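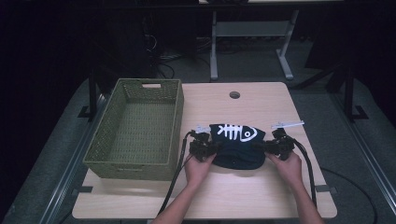
5 March 2026

To: Programme Office, Flonel Trust
From: Abdelilah El-Sayed, Dunleavy Legislative Monitor
Re: Second progress report, committee scrutiny grant

You asked for a short account of where we are and whether the money is doing what we said it would. The work is on schedule. I am less sure than I was last June that the schedule was the right thing to promise you.

## What we set out to do

The grant pays us to follow private members' bills through the provincial assembly at Fimutano, from first reading to whatever becomes of them, and to publish a plain record of each stage. Our application argued that bills were disappearing between committee and report stage, and that a public record would make this harder to do quietly.

## What we have done

We have logged 153 bills so far, and the record for each is online. Every entry gives the sponsor, the date of each reading, the committee it was sent to and the last recorded action. We have also typed up committee minutes wherever the clerk's office would release them, 1,792 pages in all.

Of the 153 bills, 21 have been reported back to the full house. The rest are somewhere in committee, or have been withdrawn, or are sitting in a state the order paper calls "stood over", a phrase for which I have been given two definitions by two clerks. We record it as written and make no attempt to interpret it.

The searchable index, built for us by Prostum, went live a month late. It works well on bill titles and badly on members' names, mostly where the assembly itself spells them in more than one way. Prostum say they can fix this within the present contract. I have asked for that in writing and will believe it when I see it.

## Is anyone using it?

Some people are. The index gets steady visits on sitting days and very few otherwise. Journalists at two local papers have quoted from it. One assembly member read out our entry on the market licensing bill during question time, which pleased us all until we noticed she was using it to attack a colleague whose own bill had moved no faster than hers.

I would be wary of calling any of this influence. The application listed "media citations" as a measure of success and we will report them because we agreed to. A citation tells you that a reporter was short of a date and found it on our site. I don't think it tells you that a committee chair behaved differently.

## The question of closed sittings

This is our largest difficulty. The standing orders let a committee clear the public seats on a simple vote, and the minutes of a cleared sitting carry only the decision. Three of the bills we were most interested in were dealt with this way: local policing boards, the audit of ward funds, and members' travel. We can tell you each was deferred. We can't tell you who spoke or what was said.

The Speaker's office has told us that closed sittings are under review. It said much the same before the grant began. I asked what the review covers, who is carrying it out and when it ends, and got an answer to the first part only. I suggest we plan for the rest of the grant on the basis that nothing changes — if it does, we can adjust quickly enough.

## Spending

We are slightly under on travel and over on typing. The minutes come as poor photocopies, and cleaning them up takes far longer than we allowed for. I would like to move the unspent travel money across to cover it. The full statement is attached separately, along with the auditor's note on last year's accounts, which raises one point about petty cash that has now been dealt with.

## Until the next report

We will finish the members' names, keep the log current to the end of the session, and publish a short paper on deferred bills. The paper will give the figures and the gaps in them. It will not rank committees from best to worst, although this was in our original plan. A committee that meets in the open and defers everything would come out ahead of one that closes its doors and reports a decent bill, and I can't see how to score that fairly.

I would also ask the Trust to drop the target of a change to standing orders by the end of the grant. We have no means of bringing it about, and if it did happen I would not want us claiming it.

Please let me know by return whether the transfer from travel is acceptable, as the typists' hours for the coming sitting need to be agreed before it opens.

Abdelilah El-Sayed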